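Calutitz tightens coating inspection rules for outdoor steel

Calutitz, 16 June 2025 – The municipal works department has adopted a revised inspection schedule for painted steel in public areas, replacing a procedure that relied mainly on visual checks from ground level. The new schedule covers footbridges, railings, lamp columns, utility cabinets and the framework of the covered market.

Under the previous arrangement, each structure was viewed once a year and graded on a single scale. Inspectors noted rust where they saw it, but did not measure coating thickness or test how well the paint held to the metal. A review by the engineering firm Imhof found that the grades varied too much between inspectors to be used for planning repairs.

The revised procedure introduces 2 separate readings at each test point. The first is dry film thickness, taken with a magnetic gauge. The second is adhesion, tested by cutting a small grid into the paint and pulling it with tape. Any cut made during testing must be cleaned, primed and repainted before the inspector leaves the site.

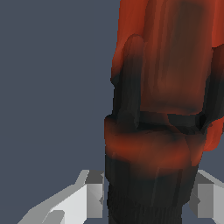
Structures will be sorted by exposure. Those close to the Zerov canal, or next to roads salted in winter, fall into the higher class and will be inspected every 2 years. Sheltered structures will be inspected every 8 years, with a short visual check in between. The department said the longer interval applies only where the full paint history is on record. Where records are missing, the structure is placed in the higher class until a first set of readings has been completed.

The limits for repair have also changed. A test point fails if the film measures less than 100 microns or if the paint lifts beyond the edges of the grid. Failed points are to be mapped and the surrounding area tested again, so that the size of the repair is known before work is ordered. Spot repair remains the standard method. Full removal of the old coating will be considered when failures are spread across a whole member or when earlier layers do not bond with current primers.

Surface preparation is treated in a separate section. Loose rust and paint must be removed by hand or power tool, and the edges of sound paint feathered back. Soluble salts have to be washed off with fresh water and the steel tested again before priming. Painting is not permitted when the steel is close to the dew point – a common cause of early blistering in past contracts.

The first round of readings will begin on the Fullov footbridge, followed by the market framework. Results are to be entered in the works register, and a list of proposed repairs is due in December. Closures will be posted at each site before testing starts. The footbridge will stay open on one side throughout the inspection.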